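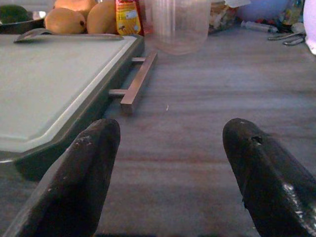 Gollholm Board and Tray Set
Kitchen equipment, teaching and shared kitchens
Catalogue number 495

Description

The Gollholm set consists of a cutting board and a tray with a long metal handle at the side. It is supplied by Fanine to schools, residential homes, community kitchens and other places where several people prepare food at the same counter. The board rests inside the tray and may be lifted out for washing. The handle stands clear of the side on two short posts, so that the fingers can pass behind it when the set is drawn forward or carried to the sink.

The set is intended for the preparation of fruit, vegetables, herbs and bread. A separate board must be used for raw meat and fish. Institutions that follow a colour scheme for their boards should state the scheme when ordering, and the board will be matched to it where stock allows.

What is supplied

One cutting board with a recessed border
One tray with side handle
One printed care card

Knives, bowls, containers and other utensils are not included. Replacement boards may be ordered singly under catalogue number 678. Replacement trays are available on request and are sent without a board.

Setting out the counter

Customers frequently ask how much room the set requires in daily use. The tray should lie flat on the counter with its handle on the side of the working hand, and enough space should be left beyond the handle for bowls. Whole fruit and vegetables are best kept behind the board, where they can be reached without crossing the blade. Cutlery should be laid away from the front edge. 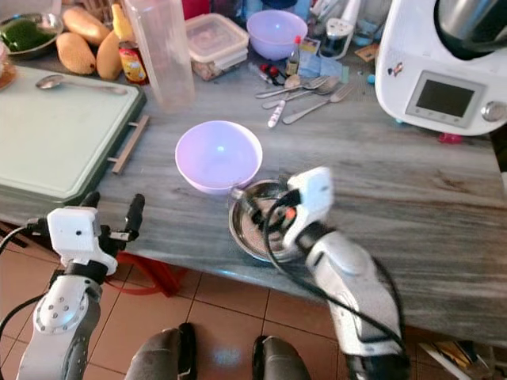 Photograph: Savita Uniyal / Fanine

A pale green board is in use here as a resting place for a metal spoon, with three mangoes beyond it and a metal bowl of green vegetables further back. Two light purple bowls and a small steel bowl take up the space to the right of the handle. The forks and spoons have been set down together towards the middle of the counter, with a white-handled knife beside them.

In a kitchen with less counter space, lidded containers may be stacked to leave the area next to the handle free. The tray should not be used as a stand for hot pans, nor should heavy jars be placed on the handle side while the board is being lifted out.

Bowls for use with the set

Fanine does not supply bowls with the board. Light plastic bowls are suitable for peelings and cut fruit. Steel bowls are preferred for sauces and spice pastes, which can stain plastic. Customers who wish to order bowls at the same time are referred to the Estrella range, listed under mixing and serving.

Care and cleaning

Remove the board from the tray before washing. Wash both parts by hand in warm water with washing-up liquid, rinse, and dry with a clean cloth. The recessed border of the board should be brushed out after juicy fruit has been cut, mango and citrus in particular. Do not leave the board to soak.

The handle should be wiped with a soft cloth. Scouring pads and powders will mark the finish and must not be used. The fixings of the handle should be checked once a month in shared kitchens. A handle that has become loose should be reported, and the tray taken out of use until it has been repaired.

Boards with deep cuts should be replaced.

Ordering and delivery

Orders are accepted from institutions and from private customers. Institutions ordering 6 or more sets may request a single delivery to one address or separate deliveries to several kitchens on the same site. Orders are sent from the Gakgate warehouse. The warehouse is closed for stocktaking during part of October, and orders received in that period are handled in the order of their arrival once it reopens.

Unused sets may be returned within 30 days of delivery in their original packing. Boards which have been washed or cut upon cannot be accepted, except where a fault is found.

Guarantee and enquiries

The handle and its fixings are guaranteed for two years in ordinary kitchen use. The guarantee does not extend to knife marks, staining, or damage caused by machine washing. Claims should be accompanied by the order number and a short note of the fault.

Enquiries concerning this product should be addressed to Riet Aerts, Kitchen Equipment, Fanine. The enquiries desk is open until 4 p.m.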